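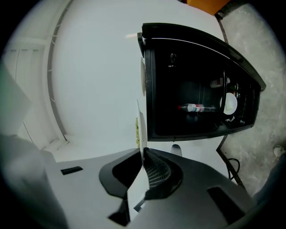
**Withdrawal stuck on "pending review" after I moved exchanges. Normal?**

Hi all, kind of new here. I've kept a little crypto on Grulgate for a while, and in August I opened an account at Skerkov and decided to move everything over. I sent a small test first and it showed up fine. Then I sent the rest, $1,441 worth, and Grulgate slapped a "pending review" label on it. It's been that way for 81 hours now. Support sent me one canned email and then nothing. There's no transaction ID on the page either, so I can't look it up anywhere. Did I mess up the address? Do I cancel and try again, or just sit on my hands?

*Shu-fen Yen*

---

**brernberg_bob**

No transaction ID means it hasn't left Grulgate yet, so your address isn't the problem — at least not so far. I had the same thing happen when I emptied my account there last year. What they wanted from me was proof that the receiving account was mine, and the request was sitting in the message center inside the app (they never emailed me about it!). Go look there first. I sent a screenshot of my deposit page with my name showing and it cleared that same night.

I wouldn't cancel. When I tried that on an earlier one, I went right to the back of the line.

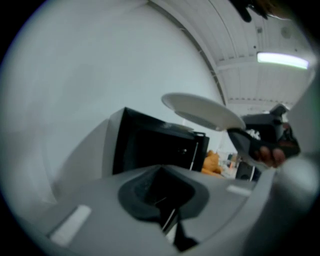

*Black appliance, white wall.*

Also, keep a copy of that test transfer. It has an ID, and it shows you've used the address before.

---

**ríos fan**

exchanges do this all the time, get a wallet

---

**tallgrass502**

Bob's right about the message center. I'd only add that you should watch out for anybody who messages you offering to "unlock" it. I posted a question like yours once and got 2 fake support people in my inbox before dinner. Real support won't ask for your password or the codes off your phone. Open the ticket from inside the app, write down the ticket number, and put it in every reply you send them. Mine took five days, for what it's worth, and the full amount came through minus the usual fee.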